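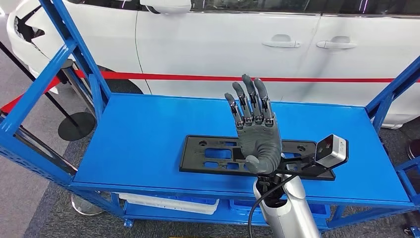
Home | News | Features | Workshop | Events | Subscribe

Print this article | E-mail this article

A Day on the Floor at the Estau Open House

October 28, 2024

By ten in the morning the line at the Estau doors ran back past the bike racks, and I was glad I'd come early. The company builds humanoid robots in Prekow, and once a year it lets the public in to see them work. This year's organizers handed out 1,839 badges. The first open house, seven years ago, drew around 100 people, most of them from the town.

I went straight for the robot. You want to see the hands first — everybody does. Each of the four fingers is a row of dark gray links with small black hinge pieces at the knuckles, and when the fingers stand straight up and spread a little, the whole thing looks ready to be sworn in. A camera with two small round lenses rides on a bracket beside the wrist. One of the engineers told me it gives the robot a close view of whatever it is reaching for, at the point where the arm tends to get in the way of the head.

The job at the demo station is plain factory work. There's a bright blue metal cart, and on it a flat black mounting plate with rectangular and square cutouts. The robot has to find the plate, work out which way it's turned, take hold of it and set it down again in the right place. A white car is parked behind a red barrier belt on the other side of the cart, and the children in my group were torn between the two. The robot won, mostly.

What got me was the pause. Before each grab the hand came up, held still, and then the thumb folded in. I must have watched it thirty times and I'd happily have stayed for thirty more! Twice the plate slid away from the fingers and the robot went back for it, a little lower. The crowd cheered louder for those than for the clean ones.

The software is called Veres, and it was trained on more than 1,000 recorded tries at this one job. The engineers were open about how narrow that is. Give it a plate with a different pattern of holes and it slows right down. Put a shiny tray under the lights and it may not reach at all. They want to move on to sorting parts into bins by next September, and they didn't promise anything past that.

I also stopped at the Unitz bench, where visitors could bend a loose finger joint by hand and feel the spring in it. It's stiffer than you'd think. A retired machinist next to me turned one over for a good five minutes, asked what grease they used, and wrote the answer on his badge.

Lunch was soup in the loading bay. Afterward the robot was back at the cart, with a fresh ring of people three deep along the side, and I ended up behind a very tall man. I stayed anyway. Doors close at five, and they had to ask us to leave.

Print this article | E-mail this article

Reader comments (3)

gearhead_lou: Was there in the afternoon. The misses were the best part, agreed. Did you ask how long the battery lasts?

Marshroad: My daughter has been walking around the house with her hand up ever since.

tinplate: Good piece. I'd like to know more about the finger joints — any chance of a follow-up on the Unitz bench?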